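14/06/2023
By the author of Small Shelf Notes

The red tray and other small things

In February I started to empty the big drawer in our living room, and I finished last Sunday. It is not a big drawer by the standards of other people, I think, but it is deep, and everything that has no home in our apartment goes into it. When we moved here from Burska, the drawer moved with us and I did not even take the things out. I put tape across the top and carried it down the stairs like a soup.

My plan for this year was simple. I wanted one place for small toys and game parts, and I wanted to be able to see all of them without digging. I read many articles about this. Most of them tell you to buy boxes with lids and labels. I bought such boxes once, a set of 5 from Dogar, and the result was that we had five closed boxes and still did not know where the marbles were. A closed box is very patient. It can hold the wrong thing for years.

So this time I began with a tray. I saw trays in the window at Trastley, the household store near the bus station, and I stood there for a while comparing the colors. They had gray, white and red. Gray was the sensible choice, because our shelf is also gray, but small things disappear on gray and the children do not look twice. I took the red one. It cost 269 in our money, more than I wanted to pay for a piece of plastic, and I carried it home under my arm in the rain.

The rule of the tray is that only things we used in the last weeks may stay on it. When it gets full, we choose. The rest goes to the second shelf, or to the school sale, or (I am sorry to say it) to the trash. In the first week we broke the rule every day. By the end of spring it was working better, and now even my younger one asks "tray or shelf?" before he puts something down.
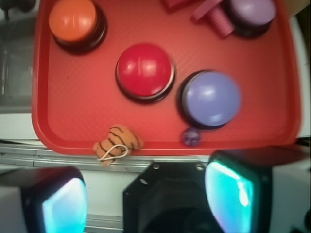
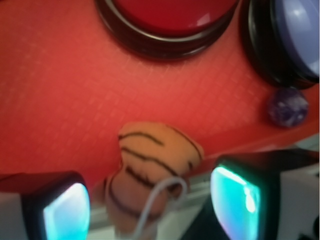

I should explain about the buttons, since they are the stars at our house now. I bought them for a quiz evening with the neighbors, when every team needed something to hit before answering. After the quiz I expected them to go into the drawer and be forgotten, as things usually are. Instead the children invented five different games for them in one weekend. In most of these games red means "stop everything," and the blue one is for asking a question, and I am still not allowed to know all the rules. They are thick, with a dark base under the round cap, so they stand well and a small hand can find them quickly. Before I had the tray I kept them in a cotton bag, and it was a mistake, for every time somebody lifted the bag it was like an argument between them.

The purple marble has a longer history. It came from a jar of marbles that I won at the market in Pesow when I was still a student. There were 151 of them in the jar, it was written on a paper under the glass, and the task was to guess the number. I guessed 150 and I was the closest. Of all those marbles I can find perhaps a third today. The others are under floors and in the gardens of at least two former apartments. I do not keep the marbles on the tray, only one, whichever is the favorite. This month the purple one is winning, and it must lie near the edge because it "likes the view." I did not argue.

Then there is the tiger. It is only a head, with a loop of white elastic, and I have sewn the loop on again two times with the wrong thread. It does not follow the rule of the tray very well, it prefers to hang over the rim or to rest half outside. I tried for a few evenings to move it to the shelf with the other soft toys, but in the morning it was always back. I have accepted that a tidy tray can have one guest who does not sit straight.

The pink screw gave me more trouble. It belongs to a construction set, and the set lives in its own bag, so in theory it has no business on the tray. But big plastic screws are pleasant to turn, and I must say that I do it also, when I am on the telephone. For now it stays. If I find it on the floor again with my bare foot, we will talk about it again.

For anyone who wants to try the same thing, I can write down what helped me:

Choose a tray with a raised rim. A marble will find any flat edge.

Keep it low. Ours stands 55 centimeters from the floor, and the children can put things back without asking for help.

Do not divide it with small boxes. I tried with two lids and a yogurt cup, and the cup became a place for paper crumbs.

Wipe the tray when you change the things on it. A fine texture holds dust more than you expect, and a soft brush (I use an old one for shoes, washed of course) is better there than a cloth.

My husband thinks that a tray is only a drawer without sides, and that we will soon have three of them. He may be right — I have already looked at the white one in the window, for the keys and the batteries. But I promised myself to wait until autumn, and first I want to finish with the pencils. We have more than 151 pencils and almost none of them is sharp.

If you keep such small things in a different way, please write to me in the comments. I am especially curious about puzzle pieces, because I still do not have a good answer for them.

Recent posts
How I fold plastic bags (and why I stopped)
Two shelves from Dogar, after one winter
A slow Saturday in Pesow
What to do with single gloves
Moving from Burska with too many jars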